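I have been told three times this winter that the answer to my work table is a power strip. Farzad Bagheri told me in January, my sister told me after that, and a magazine for people who care about desks told me in a piece with the title "Tame Your Table." I own the strip now. I remain unconvinced.

The theory goes like this. A table gets messy because the things on it need electricity, and the electricity is on the wall, so cords wander across the surface and everything else piles up in between. Bring the outlets to the table and the piles go away. It is a nice theory, and it was thought up by somebody who doesn't keep seed packets, three kinds of tape and an unanswered letter from the water company on the same square foot of wood.

When we redid the shared workroom in Tostthorpe, the white tables came first and the strips soon after. Nasrin Kazemi picked them. She wanted white on white so they would "disappear," her word, and I have been arguing with it ever since.

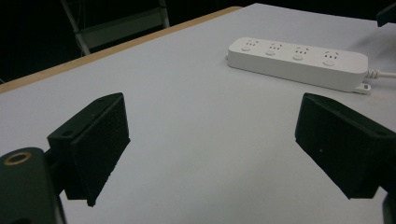 *The long white strip on its white table, workroom, Tostthorpe.*

A thing that long does not disappear. It lies at a slant, because things on tables lie at a slant, and once it is there you start to plan around it. Large paper has to go to one side of it. A cutting mat has to go somewhere else. Push it to the back edge and you have to lean over your own work to reach it, so it creeps forward again by the end of the day. I have squared mine up more often than I have plugged anything into it.

Then there is the matter of how many outlets a person needs. I use a lamp. Some days I use a lamp and a glue gun. Golshifteh Daneshvar, who sews and therefore has a better case than I do, uses a machine, a lamp and an iron, and she won't put the iron on a strip at all, so that's two. Whoever decides these things has decided we should have more. The spare outlets don't stay spare, either. Last month mine were feeding a phone charger, a radio I wasn't listening to and a small heater that Hamidreza Talebi took away from me, quite rightly, with a short talk about fires.

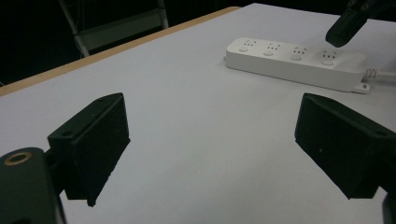
*Four outlets in a row, toward the right of the table.*

I will grant the sockets themselves some credit. The multi-standard kind are useful in a room where half the members own something they carried home in a suitcase. Mojtaba Salehi has a soldering iron from a shop in Eltine that fits nothing else in the building. But a socket made to suit every plug tends to hold some of them a bit loosely, in my experience, and I don't love a plug that wobbles next to my elbow.

What bothers me more is what the strip does to the idea of a clear table. A bare surface is a pleasure, and I'd put it ahead of nearly anything you can buy for it. You can lay out a whole pattern or a whole map. Once a fixture moves in, people treat the table as a place where equipment lives, and a mug joins it, and then a box of screws. I paid for mine out of the same envelope as the table, and I'd rather have spent the money on a wall outlet at sensible height – one, by the window, where the lamp goes.

Farzad says I am blaming the strip for my own habits. He may have a point about the letter from the water company. But he also keeps his strip screwed to the underside of his desk, out of sight, with a single cord coming up through a hole, and he gave me his advice without mentioning that part. Under the table is a different proposal. I could be talked into under the table.

Nasrin has agreed to let me try it on one table until the next members' meeting. I'm bringing the screwdriver, and she is bringing the brackets.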